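Fasine Protective Hand Cover, Series 5
Supplied by Girkholm

Overview
The Fasine hand cover is a soft fabric sleeve for multi-fingered robotic hands. It covers the palm and the base of the fingers, leaving the fingertips free for gripping. It is offered as a separate item or as part of the Wisteo service kit, and may be ordered by institutions and commercial customers alike.

Scope of supply
One fabric cover, dark charcoal
One set of retaining bands
One fitting guide, printed
Spare rubber fingertip pads are sold separately (order code 107).

Fitting
The hand must be powered down and opened fully before the cover is fitted. Draw the fabric over the fingers first, then over the thumb, and settle the remaining material in loose folds towards the back of the hand. It should not be pulled tight - a stretched cover restricts the thumb and wears early at the seams. First fitting takes about 7 minutes.

Once fitted, the hand should be opened and closed slowly at reduced speed. Fabric must not enter the joint openings at any point in the movement. Customers who have purchased the Biswas mounting plate should consult the supplement to the fitting guide, as the lower band is placed differently on that model.
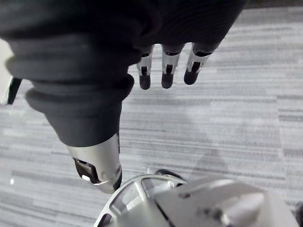

Care and replacement
Covers may be washed by hand in cool water and must be dried flat. Tumble drying is not permitted. A cover showing holes, loose threads or hardened areas should be withdrawn from use and replaced. Fingertip pads are to be wiped with a damp cloth; solvents will damage the rubber.

Ordering
Single covers are priced at 81 pounds, excluding delivery. Packs of 5 are available on written request. Orders for the left-hand version are accepted from May. Covers that have been fitted cannot be returned unless faulty.

Page last revised 4 Feb 2022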